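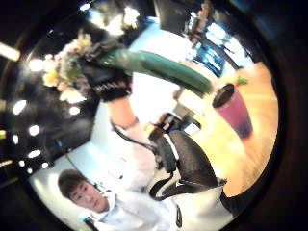 Reading the lectionary on a spreadsheet

26 February 2022

Filed under: liturgy, parish life

Lent starts on Wednesday, and I have spent most of the past month preparing the reading schedule for the Hingate parish. Several people asked how the schedule is put together, so this post sets out the method. It covers the Sunday readings, the weekday office, and the Psalms, in that order. It does not cover music, which Leilani Yazzie handles and which follows different rules.

The Sunday readings come from the three-year cycle. We are in Year C, so most of the Gospel readings are from Luke, with John on certain days. This part takes almost no work. The table is fixed, and the only decisions are where the table offers an alternative. For the first Sunday in Lent there is none worth mentioning: Deuteronomy 26, Psalm 91, Romans 10, Luke 4. For the fourth Sunday we get Luke 15, the two sons. For the fifth Sunday the Gospel moves to John 12, the anointing at Bethany, and I have asked Otis Van Dusen to read it, as he is the only reader we have who pauses at full stops.

One problem with the Luke 15 reading is that the table skips from verse 3 to verse 11. The lost sheep and the lost coin drop out. I understand the reason for the cut, but the parable of the sons reads differently when the first two come before it. In the first two, someone goes out and searches. In the third, no one searches for the younger son, and the father only goes out when the son is already in sight. Then he goes out a second time, to the older son, and we are not told how that ends. If you cut the sheep and the coin, the contrast is lost. I have put the full chapter in the schedule. It adds less than 2 minutes.

The weekday office is harder. The daily cycle runs on two years and does not line up with the Sunday cycle, and it assumes that the same people are there every day. At Hingate we say morning prayer on Tuesdays and Thursdays only. If you simply take the appointed reading for each of those days, you get two pieces out of a continuous book with gaps between them. Last Lent we did this with Jeremiah, and by the third week the people attending could not have told you who was king, or whether Jeremiah was in or out of the cistern.

So for this year I have done the following. I took one short book, Jonah, and one longer section, Hebrews 1 to 10, and divided both across the available mornings. There are 12 mornings between Ash Wednesday and Palm Sunday's week, not counting the Tuesday and Thursday of Holy Week itself, which have their own readings, and with one extra added for the Annunciation on the 25th. That gives four mornings for Jonah and eight for Hebrews, with the longer chapters of Hebrews trimmed. Nighat Naqvi pointed out that chapter 7 (Melchizedek) does not survive trimming, and she was right. It is now read whole and chapter 1 is combined with chapter 2.

Some will object that this departs from the appointed lessons. It does. The rubric in our book permits it on weekdays with good reason, and I consider hearing a book from start to finish a good reason. Clyde Wojcik disagrees, and wrote me two pages on the value of reading what the rest of the church is reading on the same day. I think that argument is stronger than people generally admit. A lectionary takes the choice away from the person choosing, and the person choosing will always lean toward passages he already likes. I like Hebrews. I would not have picked Leviticus. For that reason I will go back to the appointed readings after Easter, and we can compare.

The Psalms. The old pattern divides all 150 over thirty days, morning and evening. With two mornings a week this would take the better part of a year, and Psalm 119 alone would eat up a month. I counted the verses and tried several splits. In the end I kept the seven penitential psalms (6, 32, 38, 51, 102, 130, 143) and filled the remaining mornings from the Songs of Ascents, 120 to 134, which are short and can be taken in pairs or threes. 130 is in both groups and will be said twice. I see no harm in that.

Psalm 51 is said on Ash Wednesday in full. The last two verses, about rebuilding the walls of Jerusalem and the offering of bulls, are often left off. Most commentators think they were added later, by someone who was bothered by verse 16, where God takes no delight in sacrifice. I leave them in. The psalm as we have it includes the correction, and the people who put it together evidently wanted both statements heard – first that the sacrifice is a broken spirit, then that there will be an altar again. I do not think it is our job to settle it by stopping early.

A note on translation. The pew Bibles and the lectern Bible are different versions, which causes confusion when people follow along. Replacing the pew Bibles is not in the budget. For Lent I will print the reading in the leaflet on Sundays. On weekdays, please just listen. Hebrews was very likely written to be heard anyway, and calls itself a "word of exhortation" in 13:22.

Practical details:

Ash Wednesday services are at 7:00 a.m. and 6:30 p.m. Esperanza Brannigan is reading Joel 2 at both.

Morning prayer is at 7:15 in the side chapel. Use the Ridgeway Street door.

The joint service with Sultthorpe is on the first Sunday in April. They are on the same cycle, so no change to the readings.

Readers who cannot make their date should swap among themselves and then tell me, in that order.

The full table is pinned up in the porch. If you find an error in it, send me the row and the column. Last year's had Habakkuk listed with five chapters. There are three.

Posted in Lent | 2 comments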